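Capítulo 7
Do alvo ao movimento: planejar para pegar e colocar

Objetivos do capítulo
Separar estimativa de pose, escolha de preensão e planejamento de trajetória em módulos.
Escrever uma máquina de estados que aguente falha no meio.
Ler um registro de execução e achar onde o ciclo travou.
Pré-requisitos: capítulos 3 (transformações) e 5 (calibração mão-olho). Quem pulou o 5, volte. Sem calibração nada daqui fecha.

7.1 O problema, em poucas linhas

Um objeto na mesa. Um recipiente. Levar o primeiro para dentro do segundo, de pé, sem bater na borda nem no que já está lá. Parece exercício de primeira semana. Não é, e a maior parte do código que vamos escrever trata do que acontece entre um passo e outro.

Na célula do laboratório de Wisach, que serve de fio condutor até o capítulo 11, o programa inteiro tem 1.677 linhas. Destas, 260 fazem cinemática e trajetória. O resto: leitura de sensores, verificação, recuperação, registro. Guarde essa proporção quando for estimar prazo de projeto.

Três perguntas aparecem a cada ciclo. Onde está a peça? Por onde eu pego? Como chego lá e como saio? O erro clássico é responder às três dentro da mesma função. Funciona na bancada, e na primeira mudança de recipiente vai tudo abaixo. Por isso a biblioteca que usamos, a Chraibi, obriga a passar por interfaces separadas: Pose, Preensao, Caminho. É chato no começo. Depois ajuda.

7.2 Pose de uma caixa

Caixas são boas para aprender. Faces planas, arestas retas, dimensões conhecidas. Mas têm simetria, e simetria engana o estimador: girada 180 graus em torno do eixo vertical, uma caixa devolve quase a mesma nuvem de pontos. Se a tarefa não liga para a orientação, ótimo, declare isso no modelo (campo simetria) e o planejador ganha mais uma solução para escolher. Se liga, é preciso textura. Um logotipo, um texto impresso na lateral, qualquer coisa que quebre o empate.

Cuidado também com superfície escura. Preto devolve pouca luz ao sensor ativo e a nuvem chega furada. Plástico transparente é pior ainda: a parede some ou aparece deslocada para trás. No nosso caso o recipiente não é detectado pela nuvem, entra como modelo fixo na cena de colisão, com a posição medida na calibração. Solução feia, mas estável.
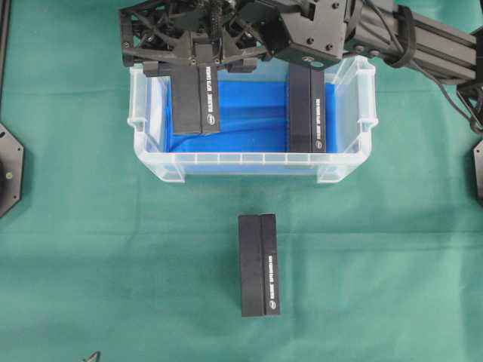

Figura 7.1 Garra sobre o recipiente transparente, com os dedos dos dois lados do topo da caixa da esquerda. Outra caixa igual está de pé à direita; a terceira, deitada no pano verde.

Observe na Figura 7.1 a caixa de fora. Deitada. As de dentro, de pé. Entre uma situação e outra existe uma rotação de 90 graus que alguém tem de planejar, e nem toda preensão a permite. Pegar pela face larga, por cima, deixa o punho numa posição ruim na hora de erguer a caixa na vertical. Pegar perto da extremidade que vai ficar em cima resolve a colocação, só que a caixa pode escorregar e girar entre os dedos. O planejador tem que considerar o destino já na escolha da preensão. Voltamos a isso em 7.5, com custo composto.

Repare ainda no vão entre as duas caixas no recipiente. É o volume livre para uma próxima peça, mas o volume livre para a garra é outra conta: dedos abertos, punho, cabos. Os cabos quase nunca estão no modelo de colisão. Deviam estar, nem que seja como um cilindro gordo preso ao elo.

7.3 A máquina de estados mínima

Estados: PROCURAR, APROXIMAR, FECHAR, ERGUER, REORIENTAR, DESCER, ABRIR, RECUAR. Oito, e mais um, FALHA, alcançável a partir de qualquer outro.

Cada estado tem condição de entrada, ação, condição de saída e tempo limite. O tempo limite não é opcional. No simulador Kuscombe o padrão é infinito, e todo ano uma turma perde a tarde por causa disso.

Trecho do registro, modo verboso:

ciclo 278 APROXIMAR ok
ciclo 278 FECHAR ok largura dentro da faixa
ciclo 278 ERGUER ok
ciclo 278 REORIENTAR ok
ciclo 278 DESCER limite de tempo, 468 ms
ciclo 278 FALHA retorno a ponto seguro

O que houve? O registro sozinho não diz. Pode ser contato antecipado com o fundo, pode ser contato com a borda, pode ser só um limite apertado demais. Um forro macio no fundo do recipiente muda a altura de contato de um ponto para outro, conforme as dobras. Se DESCER termina por altura, erra. Melhor terminar por força, com a altura servindo de guarda.

E ABRIR: soltar não garante que soltou. Uma caixa alta e estreita, de pé, pode vir junto com o dedo no recuo, ou tombar. Abra pouco, suba reto alguns milímetros, confirme com a câmera, abra o resto. Custa tempo de cilco. Paga-se.

Para praticar
a) Implemente a máquina da seção 7.3 no Kuscombe, com tempo limite em todos os estados.
b) Troque a condição de saída de DESCER de altura para força. Compare os registros.
c) Acrescente os cabos ao modelo de colisão e veja quantas preensões candidatas somem.

O módulo Clova, usado em c), está descrito no apêndice B. Instale antes da seção 7.4, que já parte do princípio de que ele esta rodando.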